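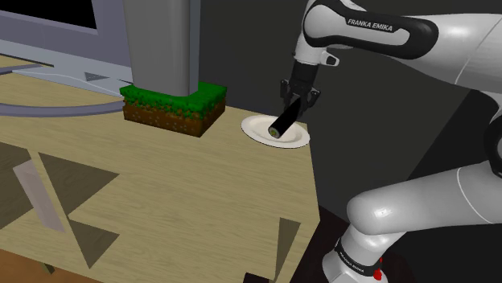 Simulação: braço Franka Emika com um cilindro preto na pinça, por cima do prato branco.

Fórum Oficina e Casa – Automação
Publicado em março, por torno_velho
Última atualização: março, 22:40

Tópico: Já há máquina que arrume uma mesa?

torno_velho
Ando a ver isto por causa da oficina. O que eu queria é simples de dizer: no fim do turno, pegar nas peças pequenas que ficam na bancada e pô-las no tabuleiro certo. A Clodora pediu-me 2,000 euros só pelo estudo, sem braço nem pinça. Vale a pena ou espero mais uns anos?

mare_baixa
Espera. Em simulação tudo pousa bem no prato. Na tua bancada há limalha, óleo e peças encostadas umas às outras.

rosca_fina
Discordo em parte. Na Cidthorpe, onde trabalho, temos uma célula que tira casquilhos de uma caixa e os põe num tabuleiro. Deixámo-la correr 400 ciclos e falhou 11. Para um turno sem pressa chega bem.

mare_baixa
E quem apanhou os 11?

rosca_fina
Eu. Levei menos tempo do que a arrumar os 400 à mão.

torno_velho
Os casquilhos eram todos iguais?

rosca_fina
Sim, um só diâmetro. Com dois tamanhos misturados tivemos de mudar os dedos da pinça e afinar tudo outra vez.

panela_ao_lume
Eu vim pela parte da casa. Alguém tem coisa que levante a mesa do jantar? Pratos, talheres, copos com resto de vinho. O aspirador já anda sozinho, mas da loiça ninguém trata.

mare_baixa
Para casa, não. Um prato raso vazio, sempre no mesmo sítio, talvez. Um copo meio cheio ao lado de um guardanapo, não contes com isso.

lata_e_meia
Trabalhei com o simulador da Rurkaretti e acho que se está a desvalorizar a simulação. Serve para ver se o braço chega ao sítio e em que ângulo a peça entra. Um cilindro agarrado na diagonal, como o da imagem, já dá que pensar: largas assim ou endireitas primeiro? Mais vale errar isso no computador – uma pinça torta sai cara.

torno_velho
E depois passa direto para a máquina?

lata_e_meia
Direto não. O atrito nunca bate certo. Conta com uns dias de afinação na bancada, mais se mexeres na luz.

mare_baixa
Nisso estamos de acordo. O meu problema é venderem o vídeo do simulador como se fosse o produto acabado.

rosca_fina
Torno, pede à Clodora um ensaio com as tuas peças, sujas como estão. 90 minutos seguidos, sem ninguém a tocar. Se não aceitarem, fala com a Grønli, que aluga à semana.

torno_velho
Vou pedir o ensaio. Tenho três tamanhos de peça, levo os três misturados e depois digo quantas ficaram por arrumar.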